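Lavandaria do prédio, notas de agosto

Escrito à pressa, domingo, 11 de agosto de 2024, entre duas máquinas. Desculpem as gralhas.

Primeiro: as contas. O sabão da Fatilar acabou outra vez, encomendei mais, 97 euros com a entrega. Fica na prateleira de cima, tampa bem fechada por favor.

Segundo: separar. Já se sabe, mas pronto. Vermelhos e corais à parte, sempre, pelo menos nas primeiras lavagens. Escuros do avesso. Fechos corridos ANTES de ir para o tambor, que um fecho aberto apanha tudo e risca a borracha da porta. Bolsos vazios!! Na semana passada, uma chave e 5 moedas no filtro.

Os cestos. Os de verga são para roupa seca, só seca. Molhada vai nos de plástico. A verga incha, depois parte nos cantos e não há quem arranje (o Declan Cartwright do terceiro ainda tentou, com cordel, aguentou dois dias). Não empilhar com peso em cima.

Umas imagens: cesto junto à máquina, tecido escuro, metal a brilhar, pano coral.
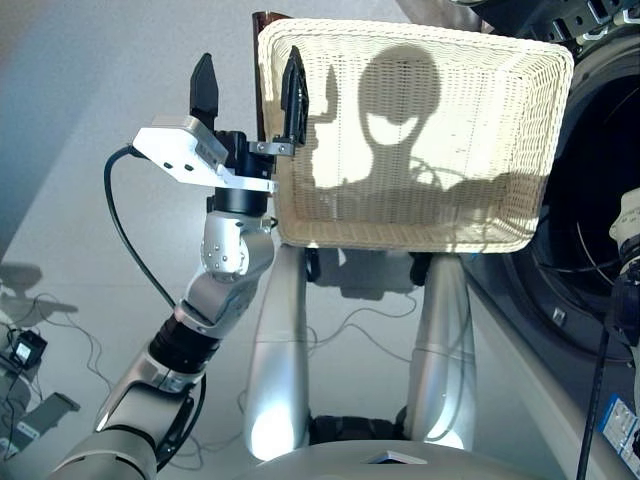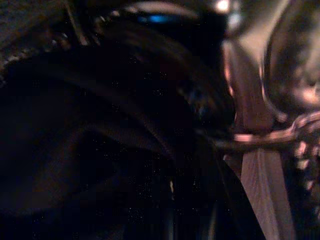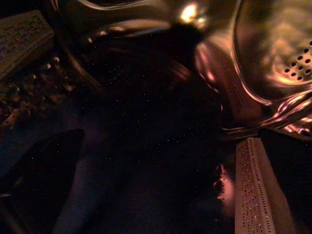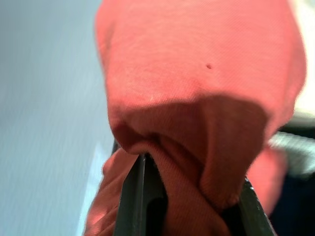
Terceiro, horários. Até às 22h, nem mais um minuto, o tambor a centrifugar ouve-se no quarto do rés-do-chão. Quem precisar de lavar edredões fala comigo antes, a máquina não gosta. Ou então a Gudeta, ao fundo da rua, tem das grandes e não é cara.

Falta ainda o estendal novo, o da Trarside vem com as molas ou sem? Pergutei duas vezes, sem resposta. Ligo para lá segunda e ponho papel na porta.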